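Notes from a month of bags

I have now been at Marulanda for a month and people at home keep asking what I do all day. The short answer is that I move two robot arms about by hand and the computer writes down what happened. I said I would put the longer answer here, so this is for my brother and for anyone else who still reads this.

The project is called Stundier. The idea is to get a pair of arms to do small household jobs by learning from examples, with no one writing out each movement. For that you need a lot of examples, and they have to come from a person. I sit in front of a pair of leader arms, which are light and have no motors to speak of, and whatever I do with them the working arms copy. Each go is called an episode. I press a pedal, do the task, press the pedal again and mark it keep or bin.

I started in November on cups and then wooden blocks, which were fine. You learn how far to reach and how hard to squeeze, and after a day or two your shoulders stop aching. Since then it has been plastic bags.

The bag task is in three parts. One arm gathers the neck and twists it. That arm then holds still while the other comes in and takes the bag lower down. Then the first lets go. Written out like that it sounds like nothing, and with your own hands you would do it while talking to someone. With two fingers on each side and no feeling in them it took me most of a morning to get one I wanted to keep.

The part I find hardest is the handover. The film is thin, so the fingers can be shut on it or shut on nothing and from my chair they look much the same. I go by the wrist cameras more than by looking straight at the table. There is a small screen for each, and for the handover I watch the one on the right. 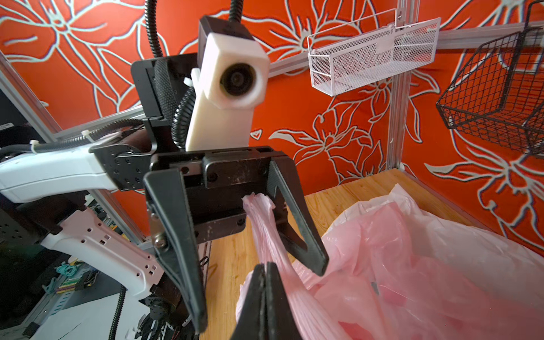
Left gripper holding the twist, seen from the right wrist. The two dark tips at the bottom are the right-hand fingers.

The flowery panel gets remarks from everyone who visits. We have several and swap them over between batches, along with the baskets and whatever else is hanging up. If every episode has the same wall behind it, the model can end up leaning on the wall, and then it goes to pieces when you move it to another room. Annick Cloutier, who runs the recording side, had this happen on an earlier job and is strict about it now. She keeps a sheet by the door saying which panel is due next.

The same goes for the bags. We have pink ones, white ones, clear ones and a stiff blue sort that crackles and will not stay twisted. The pink are my favourite to work with, being soft enough to gather in one go, and they show up well on the screen. The clear ones are miserable. I have asked whether we need quite so many clear ones and was told yes.

As for numbers, the bag set stood at 1,604 kept episodes when I left last night. The target for this round is 2,581. I did ask where that figure came from and it is what was left over after the other tasks had been given their share. On a good day I keep 60. My best so far is 163, but that was with the blocks, and I doubt I will ever get near it with bags.

What counts as a keep took me a while to understand. I had assumed they wanted them all neat. In the first week I binned anything where I fumbled, and Annick went through my bin and pulled a good few of them back out. If the fingers miss the bag and I go back and get it properly, that is worth having, as it shows the arm what to do after a miss. What she does not want is dithering, where I hover for several seconds making up my mind. Nor does she want any where I have reached across and straightened the bag with my real hand, which I did more than once without noticing.

The other thing she picked up on was that I always twisted the same way, clockwise as I see it. I was asked to keep doing that. The man at the Wivside bench twists the other way, and for a while the two sets were being mixed together, and the trained arm would begin one way, stop and start back the other. I watched it do that for a whole afternoon. Now we all go clockwise, and he complains about it at lunch.

We try the trained model every other week. The last one could gather the neck quite well. It twisted too few times and then held on to the bag with both grippers and stayed there until someone pressed stop. I felt a bit responsible for that, having paused in just that spot in a lot of my early ones. Since then I have been letting go sooner.

Practical matters, for those who asked. The building is on the Plavholm road, twenty minutes by bus, and the canteen shuts at two, so I eat early. The room is kept cool. I wear a cardigan with the sleeves pushed up, as long cuffs catch on the leader arms. We change over every hour and whoever is off the arms goes through the recordings and checks that all the cameras came out and that the labels match. I quite like the checking. You can do it with the radio on.

Next up, once the bags are finished, is folding tea towels. I have been practising at home with two pairs of kitchen tongs and have managed to fold one in half so far. The corners are a problem. I will write again when we have started on those, or before then if the clear bags run out.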